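How to Run a Hands-On Gripper Demo at an Open Day

By Huw Skyrme, Brerari workshop

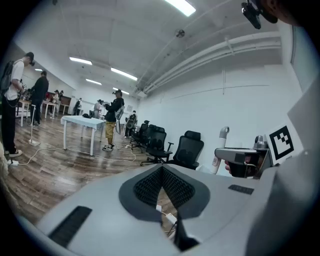 What these notes cover

We hold an open day every February in the big room at Brerari. Visitors get to try the hand-held grippers and the headsets for themselves, and the demo runs from 10 a.m. until the last group goes home. These steps are for whoever sets up the next one. They assume you have already charged everything and know how to start a session in Drasov, the recording program.

Before the doors open

1. Put the tables well apart. Two people in headsets should be able to turn with their arms out and not touch each other. We leave the middle of the room to one table and put the rest toward the walls.

2. Push the office chairs back in a row along one side. They roll, and a person looking through a headset won't see one coming up behind their knees.

3. Run the power cables. White cable on a brown wood floor is easy to spot, but people still catch a foot in it. Tape down every stretch that crosses a walkway — the loops as well as the straight parts.

4. Turn on all the ceiling lights. The square black-and-white markers need even light, and a half-lit room gives trouble with tracking.

5. Start Drasov and make a short test recording with each gripper. Wave it slowly, set it down, and play the file back. If the path jumps, wipe the marker card and try again.

Fitting a visitor

6. Ask the visitor to put on a cap first, then the headset over it. The cap keeps hair out of the straps. Next comes the backpack, if that station uses one. Tighten the shoulder straps before you hand over any gripper.

7. Hand over one gripper at a time, grip first. Show how the fingers wrap around underneath. Let the visitor open and close it a few times with nothing in it.

8. Have them walk to the table and back before they pick anything up. One helper walks alongside and minds the cables.

Running the task

9. Start with the Parry task: pick up one small object, move it to the other end of the table, let go. Most visitors need two or three tries.

10. Keep each turn to four minutes. Last time we saved 846 recordings from 36 visitors, and the line moved well until lunch.

11. If a visitor wants more, move them on to Flanano, the two-handed task. It is harder, so stay next to them and talk them through it.

12. Stop the recording before the gripper goes back on the table. If you forget, note the file number and trim it later.

Packing up

Stop all sessions, then copy the files. The copy took 46 minutes last year, so start it before you touch the tables. Unplug at the wall, coil the cables, and wipe down the headsets and grips. Leave the marker cards on until the copy has been checked.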